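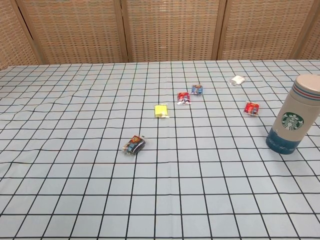 Snack packets and a tumbler on a gridded tablecloth, with a folding divider behind.

Mokton is a tabletop sorting robot built at home and later in a shared workshop in Leite. It is meant to pick up small wrapped items and drop them in a bin. The project began in June as an offshoot of Plideo, an earlier arm by the same builder that never got past moving wooden blocks.

Design

The arm is driven by hobby servos and steered by a single overhead webcam. Positions are worked out from a printed grid cloth, a cheap method that depends on the cloth lying flat. Wrinkles bend the lines, and the build notes do not say how much error this adds. Crimped plastic wrappers are a second weak point, as glare from their edges can hide an item's outline.

Claims and testing

The project page once claimed 1,000 picks without a fault. The only published log covers 166 attempts and lists 26 failures, most of them dropped packets. The larger figure was later removed without comment. Each logged run used no more than 10 items, spaced apart; overlapping items have not been tested. Taller objects such as drink tumblers are treated as obstacles, and the software makes no attempt to lift them.

Flokance, a parts seller, offers a kit based on the design. It ships without the webcam, and no outside test of it has been published.

Last revised 2024-01-22

Filed under: Homemade robots | Sorting machines | Articles needing independent sources

Related articles
Plideo (robot arm)
Flokance
Hobby servo
Camera calibration
Shared workshop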